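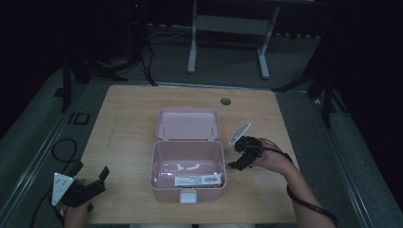

Kerr asks whether the flat pads on the hand-held grippers must be replaced as a pair. One pad at our station has begun to slip when closing box lids, and the manual does not address the matter.

Votska
Replacement in pairs is recommended. Our unit inspects the pads every 200 cycles and records the result. Please also confirm that the cable is not pulling at the wrist, as this may be mistaken for pad wear.

Jidico
We changed only one and had no trouble.

Clemine
Clean both pads before ordering parts. Wipe them with a damp cloth and repeat the lid test 18 times.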